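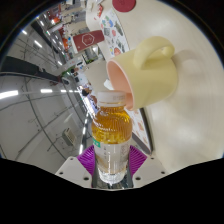
Bottle in the hand tool, Garthorpe floor.

Skorkero at Garthorpe: staff FAQ

Questions from the break room board, answered by Wulan. More will get added as they come in.

Is my job going?
No layoffs tied to this. It's in writing, ask Thibault Pons for the letter if you didn't get one.

What do the hand grippers do?
You pick stuff up with them, bottles, mugs, whatever is on the list. The tool records how you did it. The Skorkero arms learn from that. Budeo does the training part, not us.

How many pickups do they need?
3,000 before the arms go live. We're at 1,100.

Do I have to do it?
No. Sign-up sheet by the time clock. If you say no, you stay on your normal station, same hours.

Extra pay?
Yes, gripper shifts get the floor lead rate. Shows up on the next stub.

How long is a shift with it?
4 hours max, breaks included. Wrists get sore. Stop if they do and tell your lead, don't wait till the end.

Does it film me?
It films what's in front of the tool, so people in the background can end up in it. Don't want to be in there, tell Wulan Simanjuntak and we'll work out seperate times.

What happens to packing?
13 people on packing now. Some move to checking and restocking once the arms start in January. Training for that is paid. List of who goes where isn't done yet.

Who fixes the arms when they jam?
Lumenta, for the first year. Do not reach in. Red button, then call it in

Can I keep my locker?
Yes.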